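Handcombe Comedy Credits, data card

Version 2, released 18 Nov 2021
Maintainer: Bohdana Stasiv

Summary

Handcombe Comedy Credits is a table of screen, stage and radio credits for comic actors and stand-up performers. Each row links one performer to one production in one role. The set was built to study how performing careers start, in particular how long people work in small clubs and local theater before a first paid screen part. It holds no earnings data. Net worth figures found on celebrity pages were left out on purpose, as they rarely name a source and often copy each other.

Files

performers.csv has one row per person.
credits.csv has one row per credit.
productions.csv has one row per show, film, play or radio series.
aliases.csv maps stage names and earlier names to a performer id.
changes.txt lists edits between releases.

All files are UTF-8, comma separated, with a header row. Empty cells mean unknown. The string "none" means the source was checked and nothing was listed.

Fields in credits.csv

performer_id: key into performers.csv
production_id: key into productions.csv
role_type: one of lead, support, guest, voice, writer, host
year_first: first year of the credit
year_last: last year of the credit, same as year_first for single events
billed_as: the name exactly as printed, including misspellings
source: code for where the credit was found
checked: yes or no

Role types were assigned by hand. "Guest" covers any part in fewer than 5 episodes of a series. A performer who both wrote and appeared in a show has two rows. Sketch shows with a fixed cast are coded as lead for every cast member, whatever the order of the titles. Variety nights with no named host are coded as guest for all acts.

Sources

Credits come from three places. The Trudo listings are scanned playbills and club programs, typed in by hand. The Koutsoukos index is a card file of radio and television appearances, converted to text with light correction. The Ellunik logs are booking sheets from touring theaters and give dates but seldom give role names. The codes in the source column are T, K and E. Where two sources give the same credit, both codes appear, joined by a plus sign.

Where sources disagree on a year, the earlier printed source wins and the other year is kept in changes.txt. This rule was picked for consistency. It is wrong in some cases, mostly for shows that were announced one season and opened the next.

Name matching

Matching was done in two passes. The first joined rows with identical names and overlapping years. The second was manual and covered stage names, married names and initials. Double acts are stored as two performers, with the name of the act in billed_as. Puppeteers are listed under their own names and the puppet is ignored.

There are 31 pairs that could not be settled. They are kept as separate performers and flagged with "unsure" in performers.csv. Do not merge them without a new source.

Known problems

Radio work before television is thin, and voice roles are undercounted as a result. Performers who worked mainly in one city are better covered than those who toured. Birth years are missing for many people and should not be used to work out age at first credit unless the birth_source cell is filled in. In version 1, hosts of award nights were coded as guest; this was fixed in August and the old ids still work.

Year ranges for long-running series can include gaps. The table does not record seasons in which a performer was absent.

Loading

Read performer_id and production_id as text. Both have leading zeros, and most spreadsheet programs will strip them. The ids are always 6 characters long. Sort credits.csv by performer_id and then year_first before computing gaps between jobs, as the file ships in entry order.

Personal data

All credits were public at the time of printing. The set has no addresses, family details, health notes or pay. Performers may ask for a stage name to be unlinked from a legal name. Such requests are applied in the next release and the alias row is dropped without a note in changes.txt.

Corrections

Send corrections to the maintainer with the performer_id, the credit in question and a scan or full reference for the printed source. Fan pages and social media posts are not accepted as the only source. Corrections that affect a year range should state both the first and last year.

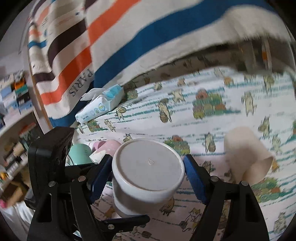 Changes to role_type need the cast list as well, with the number of episodes if the production is a series. Rows altered this way are set to checked = no until a second person has read the source.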